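Search stories, authors, towns

The Canvas Bag
6/25/19 — by Emanuel Ardeleanu

My aunt Usia never threw out a bag in her life, and when she left the house in Beltitz she took just one of them along, the tan one with the brown straps, which she had carried to market and to weddings and, one December, all the way to Ulau and back with a goose in it (so she told it, and she told it often!). After she was gone it came to me, folded in on itself like an old dog by the stove, and I set about finding where she kept things.
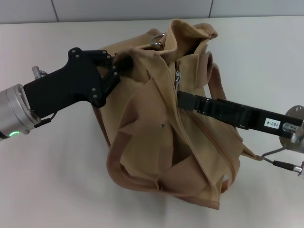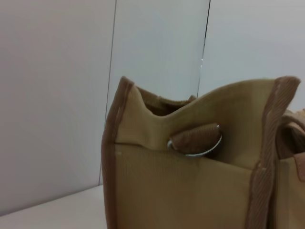 "Where did she keep the house key?" my cousin asked.

"In the front pocket," I said, "under her handkerchief, and she'd have scolded you for looking anywhere else."

So I put my hand in, and there was the handkerchief, and under it the key, and a bus ticket to MacAulay with the number 346 on it. She had never mentioned MacAulay to any of us — not at supper, not in her letters. I made us a pot of coffee and we sat with the ticket between us until the cups were empty, and then my cousin went to look for her coat.

We use cookies to keep this site running. Accept / Settings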